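### 4.2 Collecting the demonstrations

We went into this part of the project thinking the learning side would eat most of our time. Wrong! Getting good examples took far longer, and I want to spend a few paragraphs on how we did it, as the choices we made here show up all over the results in Section 6.

All of our examples come from people moving hand-held grippers through a task. No arm is involved until test time. We tried driving the arm directly in an early pilot (the Kirgate set, described in Appendix B) and people hated it. They got slow and stiff, and they kept stopping to check where the wrist had ended up. Give the same people a gripper they can hold and they just get on with it, chatting the whole way through.

We ended up with 940 usable demonstrations from 8 collectors, spread over the three task families in Table 2. Another 235 were recorded and then thrown out, mostly for tracking loss, and I'll come back to those below. Each collector got a short practice period that we didn't keep, then worked through a shuffled list of task cards. The cards say what should be true at the end ("the cup is on the tray, handle toward you") and leave the route up to the person. We wanted the variety - one collector pushes an object flat against something before grasping it, another always comes in from above - and a script would have wiped that out.

For the two-handed tasks we need to know where the grippers are relative to each other as well as relative to the room. Figure 3 was taken from one gripper with the other close by, and the square marker on the second one is easy to pick out. When a marker like that is in view we get a direct estimate of the offset between the tools, and we use it to correct the two separate camera tracks. When it isn't in view we fall back on the tracks alone and let the drift grow until the next sighting. The Oksanen filter, which we use for the merging step, is happy with gaps as long as they're short.
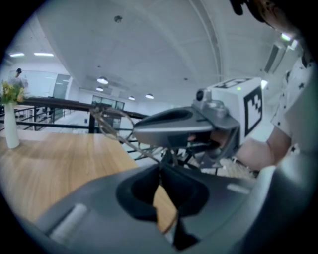 **Figure 3.** A second hand-held gripper with its top-mounted camera and square fiducial marker, seen from the camera on the first. The wide lens also takes in the tabletop, the railing and the ceiling lamps.

### 4.3 Where we collected, and what we threw away

Our first batch was all done in one small lab room with plain walls, and the tracking was poor. Plain walls give the tracker very little to hold on to. So we moved out into bigger, busier spaces, and things got better right away. Railings, lamps, window lines and door edges all make for nice stable features, and a wide view means that even with a gripper body filling the lower part of the picture there's plenty left above it. I'd now pick a cluttered open area over a tidy lab every time.

People wandering past in the distance turned out to be fine. I worried about this a lot (probably too much), so Joni Halonen reran the tracker on the Arkwood subset with all the people masked out, and the gripper paths barely moved. We left the masking step out of the final pipeline. It was slow and it bought us nothing.

Now for the 235 we dropped. The rule was simple: if the tracker lost its position at any point between the first grasp and the last release, the whole demonstration went. We tried patching the holes by interpolation and the paths looked lovely, but the policy trained on them learned to drift sideways just before closing the fingers. I don't fully understand why it was so sensitive to this. My best guess is that losses bunch up near contact, when the gripper is close to a surface and the view is at its worst, so that's exactly where the patches ended up.

Failed grasps were kept, as long as the person recovered and finished the task. A fumble followed by a second try is useful data, and the Brukotora policy does retry at test time, in a way the version trained without fumbles never did (see Section 6.3).

Each demonstration was capped at 3000 time steps. The few that hit the cap were long sorting runs, and we split those at a release point so that both halves start with open fingers. The task label is copied to each half.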